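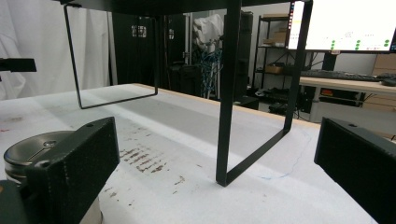 Fig. 1. Black metal shelf riser on the padded bench, gripper fingers in front.

WEEK 7: Automation on the floor, who does what now
Notes for Friday tute. Read before, bring the Plerkham reading.

Recap from last week: task vs job. A machine takes over tasks. Job = bundle of tasks + the bits between. Keep those apart in your essays please, half the class mixed them up.

Case: Jarkura, flat-pack and homewares returns, Tostedgate site. Before: one person per bench. Unpack, stand the item up, check it's square, check finish, repack or bin. After: gripper does the handling, person does the judging, plus all the exceptions.

Small metal goods are a good test. Thin legs, open underneath, not much to grab. In Fig. 1 one leg is down on the cloth and the other isn't. A person on the bench feels that sort of thing through their hands. Someone at a monitor has to see it. Big change in skill, small change in job title.

Numbers (site's own, treat with care):
- items per week before, 1,668
- items per week after, 1,710
So hardly any gain in volume. Management's case was wrists and shoulders, not speed. Do you buy it?

Interviews, Wekesa Minja's set:
- older hands miss the touch part, "I used to know before I looked"
- less lifting, everyone likes that
- nearly 80 per cent said they got interrupted more
- breaks now follow the machine's stops. Informal, never negotiated
- who gets the blame for a wrong call? Still unclear when he left the site

Danylo Antoniuk's point (guest lecture, June): the new work is mostly invisible. Resetting, untangling, re-placing stuff, telling the next shift what's playing up. None of it in the pay classification. Compare Hodžić on "residual labour", ch. 3, esp. the bit on rosters.

Terms to know: deskilling, upskilling, residual labour, tacit knowlege, work intensification

For Friday
1. List the tasks in checking one riser by hand. Which ones move to the gripper, which stay, which are new?
2. Redraft the Jarkura position description, 50 words max.
3. Should consultation happen before the trial or after? Pick one and argue it.

Essay outlines due same day, hard copy, my pigeonhole is fine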